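Velby umbrella parade to return next spring after record turnout

19 October 2025 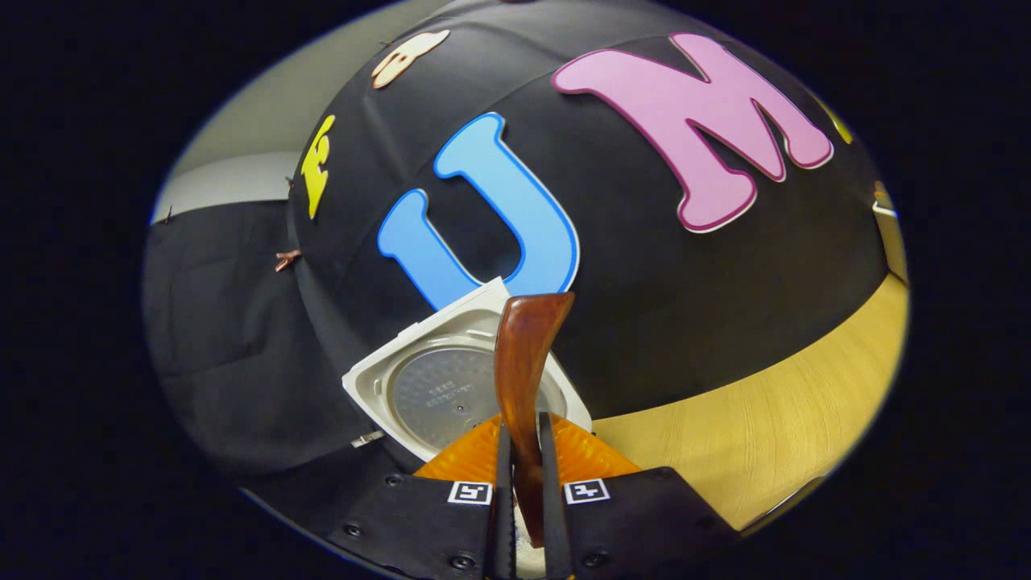
Foam cut-out letters on black fabric, among them a pink M and a blue U.

The town of Velby will hold its umbrella parade again next spring, the organizers said this week, after the September event drew 3568 people to the streets between the railroad station and the river.

It was the largest turnout since the parade began. The town had planned for a much smaller crowd, and Evumska Street had to be closed to cars two hours earlier than posted. Buses on the Roy line were sent around by the bridge until evening.

The parade is open to anyone who brings a decorated umbrella. There is no entry fee and no theme. Schools, choirs and sports clubs usually walk together near the front, with families and single walkers behind them. The route takes a little under an hour at walking pace and ends on the grass below the old mill, where food stalls stay open until dark.

Irena Kurek, who has run the event for the past four years, said the date was being moved to spring so that it would no longer fall on the same weekend as the harvest market.

"We were asking the same people to be in two places," Kurek said. "The stall owners wanted it moved, and so did the bus company. May was the first free month."

The exact day will be set in January. Schools will get the date first.

Money for the parade comes from the town and from Florkura, a garden supply company based on the east side of Velby. The company paid 900 euros toward street cleaning and first aid this year and has agreed to pay the same amount again. The town covers the rest, including the stage and the road signs.

Not everyone was happy with the September event. Shop owners on Evumska Street complained that they had been told of the early closing by phone on the same morning. A bakery near the station could not receive its second delivery. The town has said it will put up notices a week ahead next time and will keep one lane open for vans until noon.

There will also be more places to sit along the route. The parade has 200 folding chairs, all of which were used at the mill this year, and older walkers asked for benches halfway. The sports hall has offered to lend its own.

A workshop for people who want help decorating an umbrella will be held at the library in the weeks before the parade. Glue, felt and paint will be provided, but visitors need to bring their own umbrella. Places are limited and can be booked at the front desk from February.

Umbrellas left behind in September can be picked up at the town hall during opening hours until the end of November. Any that remain will go to the library for the workshop.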